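Chapter 7
The Second Leg

By the end of this chapter you should be able to explain why a two-legged tie is played as it is, read an aggregate score without moving your lips, and describe what the away goals rule did to the nerves of home defenders.

Introduction

Football supporters are often accused of being bad at arithmetic. Anyone who believes this should stand at the back of an away end with 80 minutes gone in a second leg and listen. People who couldn't split a restaurant bill will tell you, at speed and with swearing, what happens if we score, what happens if they score, and what happens if both of those happen in the wrong order.

A two-legged tie is one contest played in two halves of unusual length, with a gap between them of a week or more and, quite often, a flight. Each club is at home once. The goals are added together. That is the whole of the idea, and European knock-out football has been built on it for decades.

Consider Lurmont and Temell, two clubs we shall meet throughout this book. Lurmont win the first leg 2-0 at home. Their supporters go to bed happy and wake up worried. Should the team defend in the second leg? Should it attack, on the grounds that one more goal would leave Temell needing four under the old rule? The manager says publicly that the tie is only half over, a remark managers are obliged to make, and privately picks an extra midfielder.

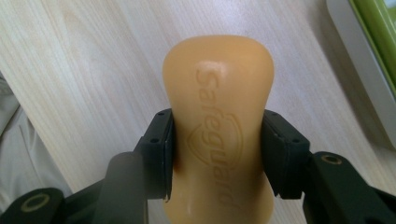 Fig. 7.1 A bar of Safeguard soap, with the brand name embossed along its length.

Temell, meanwhile, have the easier team talk. They are two goals down and have to score. A side with nothing to protect can be alarmingly good for half an hour, particularly at home, in November, under lights, with a crowd that has come straight from work and not eaten. If the first goal arrives early, Lurmont's lead starts to feel like a debt. Every throw-in takes longer. The goalkeeper develops an interest in his bootlaces.

The away goals rule

For many years, if the aggregate scores were level, the club with more goals scored away from home went through. The rule was meant to encourage visiting teams to attack. Its critics said that it mainly encouraged home teams to hide. A goalless draw at home, which looks like a poor night's work to anyone who has paid for a seat, could be described afterwards as a sound result, and usually was.

UEFA dropped the rule from its club competitions for the 2021-22 season. Level ties now go to extra time and, if need be, penalties. We return to these in the next chapter, once the reader has had a rest.

Does it help to be at home second?

Most managers would like the second leg at home and say so. The case is simple: you know what you need, any extra time is played on your own pitch, and the noise is on your side. The case against is that stronger clubs are often given the home second leg as a reward for finishing top of a group, so they might well have gone through anyway. Keep this in mind when you reach the tables at the end of the chapter.

Key terms
aggregate score
away goals rule
dead rubber
extra time
first leg, second leg

Before you read on

Lurmont lead 2-0 from the first leg and concede after 6 minutes of the second. Write a short paragraph of advice to their captain. Then write one to the 1000 supporters who have travelled, bearing in mind that they will ignore it.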